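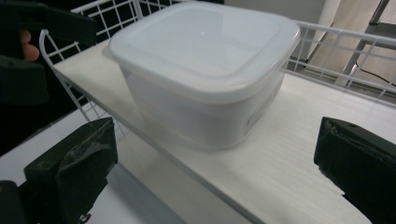

Sudeo wrote back to our first draft of this call that a shelf-placement rule is worthless until two people who have never met apply it to the same recording and reach the same verdict. We have rewritten the call with that objection in mind. The draft rules are now the thing under test, and participants will be asked to apply them, break them and mark where they fail.

Call for participants: review panel for the Clernareck Handling Rules, household and light retail section

Clernareck is seeking participants for a paid review of its draft rules on demonstrating pick-and-place tasks with hand-held grippers. The rules cover small rigid and semi-rigid containers, open shelving and wire racks. They do not cover glassware, bagged goods or powered conveyors, which will be handled in a later section.

What the draft covers

Start conditions. Where the gripper is held before a recording begins, how far the fingers are open, and what may be within reach of the operator's free hand.

Contact. Which faces of a container may be gripped, when a lid or rim counts as a gripping surface, and what is recorded if the container turns in the grip.

Release. The point at which a placement is complete, the allowed overhang at a shelf's front edge, and whether contact with a back rail is a fault or a note.

Finger condition. Wear limits for coated fingers. The current text says "replace when worn," and reviewers have already told us this cannot be applied consistently. Proposed wording is welcome.

Two-handed work. When a second gripper may enter the work area, and which hand has priority on a shared shelf.

What participants do

Each participant joins one of 3 groups. The recording group performs set tasks under the draft rules at our Gerkham site. The scoring group works remotely and grades recordings against the checklist without seeing anyone else's grades. The drafting group receives the disagreements and proposes changes to the text. You may state a preference, but you may not serve in both the recording and scoring groups.

The scoring set consists of 1,609 recordings. Each scorer receives 200 of them, with overlap between scorers so that agreement can be calculated. Scorers who finish early will not be given more; we would like the checklist read slowly.

Who should apply

We are looking for people who have operated hand-held or remote grippers, written work instructions, inspected goods on a line, or maintained a standard of any kind. A degree is not required. Recording participants must be able to stand for a full session and work with both hands. Scorers need a monitor large enough to judge a gap at a shelf edge — a phone or small tablet is not acceptable.

Employees of Jalali, which supplied the checklist software, may apply to the drafting group only.

Terms

The work runs for 3 weeks in July. Recording sessions at Gerkham start at 8:30 a.m., and one session falls on a Saturday. All participants are paid by the hour at the same rate, including for the briefing. Travel to Gerkham is reimbursed against receipts.

Recordings may show operators' hands and will be kept by Clernareck for checking later versions of the rules. Consent is given in writing before the first session and can be withdrawn until the scoring set is closed. Grades are published by scorer number, without names.

How to apply

Send one page stating your relevant experience, your preferred group and any dates you cannot work. Attach a short comment on this sentence from the draft: "The container shall be released when it is stable." Tell us whether you could grade a recording against it and, if not, what is missing. Applications without the comment will not be read.

Address applications to the Handling Rules desk, Clernareck, and put the group name in the subject line.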